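I signed up for the Skarari open day in October mostly because Beverley Goodwin would not stop talking about it, and I am so glad she wore me down. If you have only met the charity through its coffee mornings, as I had, the building on Orcombe Street is a real eye-opener.

Skarari supports people recovering from stroke and brain injury, and their families too, which matters a great deal to me after the year we had with my dad. The doors opened at 10 and by 10:15 the hallway was so full of coats that they started piling them on the piano (it is a very patient piano). I got a name sticker, a blueberry muffin and a place in the first tour group, led by Annelies Reisinger, one of the occupational therapists.

She took us upstairs first, to the family room. It has deep chairs, a kettle and a door that closes, and you can book it for an hour with no reason given. I would have loved a room like that last winter! Next door is the phone line, where two people were on calls, so we tiptoed past. The line took 1037 calls last year, and Annelies said the evenings fill up first.

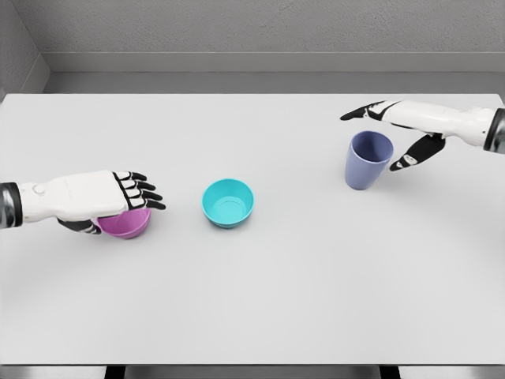
Two bowls and a cup on the white table.

After that we had a talk from Krishnamoorthy Amin, who had a stroke at work and came to Skarari when he could barely get through a sentence. He spoke for around 30 minutes, with pauses, and the whole room waited through every pause with him. He told us about ordering soup at a diner by himself for the first time, getting crackers he didn't want, and being so proud that he ate them all. I laughed and then had to go looking for a tissue. His advice for visitors was to ask one question at a time and turn the TV off.

Lunch was dal and rice from Sivaprasad Shenoy and his sister, plus a lemon cake that was gone before I got anywhere near it. I sat with Jeanine Schouten, who runs the Fallorent fund. It pays small grants for the things that pile up when someone is in the hospital: gas, parking, a motel night, a babysitter. Most of the grants are $50, and they try to pay within two days. She said the parking ones get the longest thank-you letters.

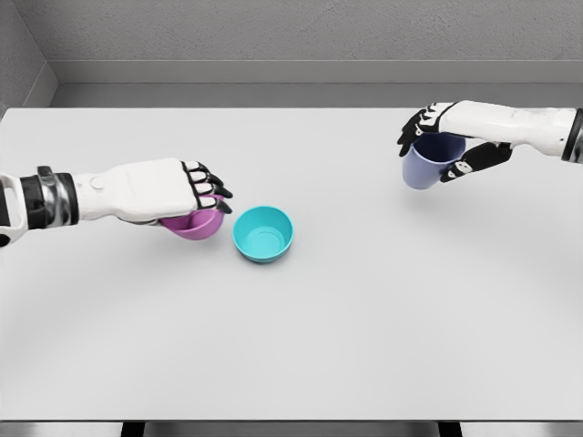
A hand on the pink bowl and another on the cup.

The afternoon was choir. I had planned to slip out, but Joseph, who plays for them, handed me a song sheet and that was that. Several of the singers find talking very hard and sang whole verses without a stumble. We did "Shenandoah" twice, the second time much louder, and I stood next to a man who took the low part and grinned at me the whole way through.

The donation buckets came to $498 by closing, which goes to the Fallorent fund. I came home with a jar of plum jam, a choir schedule and a form for the phone line training, and I have already filled in the first page. The next open day is in April, and the side entrance has the ramp. Get there early if you want cake.

Contact us | Copyright Skarari | Back to top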